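Gukine moving boxes, large size: two months and one move later

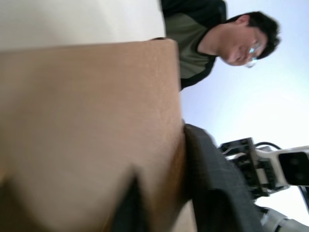 One of the large ones, plain brown on the side you can see, with company.

I never thought I'd be writing a review of cardboard, but I went through so many boxes this spring that I have opinions now, so bear with me!

We moved out of our place in Prurkby in April, and I'd been collecting free boxes from the grocery store for weeks. Banana boxes, wine boxes, one that smelled so strongly of onions I had to put it out on the porch. None of them stacked. So I gave in and ordered the Gukine large bundle, which came to 37 dollars with shipping for a pack of 16. They show up flat, tied with that plastic strapping that takes the skin off your fingers (use scissors, I didn't).

Putting them together is easy enough. Fold the short flaps in, then the long ones, tape down the middle. I did two strips on the bottom of anything with books in it and one on the rest. The creases are pretty good on most of them, but a few in my bundle were scored a bit crooked and the long flaps didn't quite meet, so there was a gap I had to tape over. Annoying when it's eleven at night and you're on your last roll.

Strength is where I was happiest. I packed one with cast iron and my whole shelf of cookbooks, which was dumb, and it held. I weighed it on the bathroom scale afterward and got 77 pounds! Please don't do that. Nobody could lift it without groaning and we ended up walking it down the hall corner by corner. Bedding, lamps, coats, winter boots, that's what the big size is good for. Get the smalls for books.

A couple of gripes. There are no hand holes, so you're hugging the thing the whole way to the truck. And the surface is kind of fuzzy, so cheap tape peels right up. I started with Plunance tape because it was on sale and half of it had let go by morning. I switched to the Čierny one (the wide roll, a little pricier) and had no more trouble. Marker writes on the cardboard just fine, though go over it twice if you want to read it from across the garage.

I've flattened most of mine and slid them behind the water heater, and they came apart clean apart from one that got rained on. My sister-in-law already has dibs on them for June.

Four stars. I'd take one off for the crooked flaps and give half of it back if they ever cut some handles in. Still haven't found the box with the can opener in it.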